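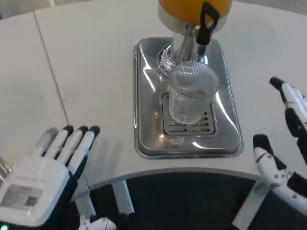

Colleen Hawthorne asked in her written comments on the last report whether the breakfast service at Stonwood could be kept going through the winter on the present grant, and whether families in Cleltovdale were being reached at all. The following report answers both points and covers the period to the end of November.

Attendance

The Stonwood site opened on every scheduled morning in the period except one Monday, when the heating failed. A total of 800 breakfasts were served. Attendance was lowest in the first weeks of the school term and rose once the bus company agreed to move the early stop closer to the hall. Most households heard of the service through the elementary school - the printed flyers brought in very few.

Cleltovdale

Progress has been slower than planned. The lease on the Owusu Street building was signed later than expected, and the county inspection of the kitchen raised 2 items that must be corrected before food can be served there. Both concern the hand-washing sink. In the meantime, 20 families from Cleltovdale have been registered at Stonwood and are receiving bus passes from the transportation line of the budget. 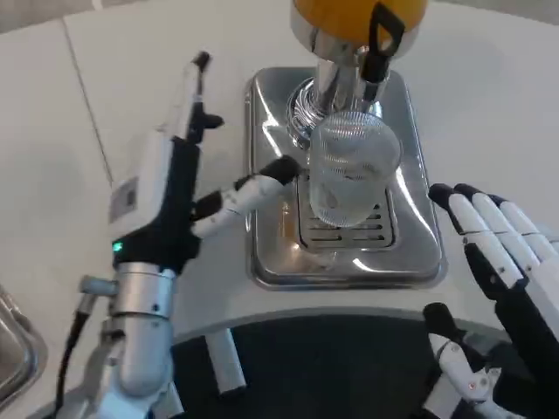
The menu was reviewed with the school nurse and now includes hot cereal on colder days, along with fruit and milk. Purchasing has moved to a single monthly order through Willov, and the price per meal has fallen slightly as a result. Egg prices remain a concern.

Staffing

Nicanor Maldonado has taken over as site coordinator and has completed the food safety course. One part-time kitchen position is still vacant. It has been advertised twice, and the early start appears to be the main obstacle. We propose to raise the hourly rate within the existing personnel line, subject to your approval.

Budget

Spending is under plan overall - the delay at Owusu Street accounts for nearly all of the difference. We request permission to carry the unspent rent forward and to apply it to the sink repairs. At current attendance, the grant will support the Stonwood service through the end of winter. An increase of 30 children or more would require additional funds for food.

Next period

Repairs at Owusu Street, a second county inspection, and a short survey of parents at both locations.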